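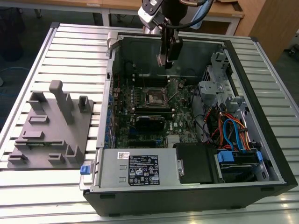

How to budget for a robot cell that takes computers apart

Nassar Refurb Notes, planning series, part 6

So you've got a steady stream of old desktop towers coming through the door and you've started wondering whether an arm could handle some of the fiddly work. Good! It's a great time to be planning one of these, and the planning is half the fun. When we set ours up at the Arkville workshop we spent most of June on a spreadsheet before ordering a single bolt, and I'd do it the same way again.

Step 1. Choose the job before you choose the arm

Write down one task, in one sentence. "Move a processor between the socket and a holder" is a task. "Dismantle PCs" is a wish list. The task tells you the reach, the payload and how fine the gripper has to be, and those three set most of your price. Parts inside a tower weigh very little, so you can often drop a payload class and put the savings into better fingers.

Measure the deepest case you expect to handle, lying on its side, and check that the wrist can get down inside it without the cable snagging on the rim.

Step 2. Price the fingers properly

Plenty of people (me included, first time round) budget for a gripper and forget that the fingers are a separate line. A parallel gripper is a terrific all-rounder, but the fingers that suit a hard drive carrier are clumsy around a processor.

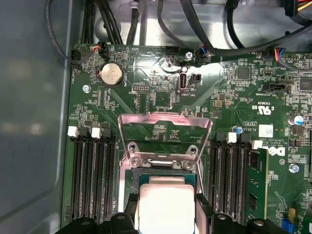
Allow for at least two sets, plus spares of whichever set works closest to the board. Put a wrist camera on the same line of the spreadsheet while you're there. A fixed camera gives you the whole bench, but the arm itself will block the view of the socket at the exact moment you want it.

Step 3. Fill in the boring lines

Our extras, leaving out the arm and the controller, came to $3,515. The lines were:

Slatted aluminium bench, bolted down
Gripper fingers, two sets and spares
Wrist camera, mount and cable
Fixed camera and stand
Filament for 3D-printed fixtures
Anti-static gear
Scrap towers to practise on

The bench was the biggest of those at $738 and worth every cent. Slots let you shift a fixture a few centimetres and clamp it again in a minute, and you'll be doing that a lot in the early weeks.

Fixtures are the cheap, cheerful part. We went through 14 versions of our plate, and the only cost was filament and patience. Don't pay a machine shop until the layout has stopped changing.

Step 4. Buy practice boards

Budget for dead boards, and get a mixture. Socket levers, memory latches and cable runs sit in different spots from one model to the next, and a motion that clears everything in one case can catch a shroud in another.
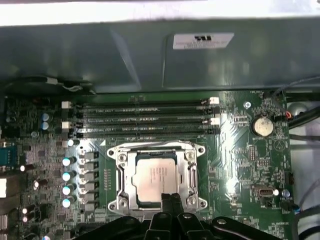

Gripper at the processor socket, with the memory slots empty.

Step 5. Get comparable quotes

Send every supplier the same one-page brief: the task sentence, your case measurements, the bench size and the power available. We asked Mestby and Erero for theirs with fingers, mounting plate, freight and training as separate lines, and it made comparing them so much easier. Ask what a replacement finger costs and how long it takes to arrive. Ask about software renewals too, and put year two in its own column.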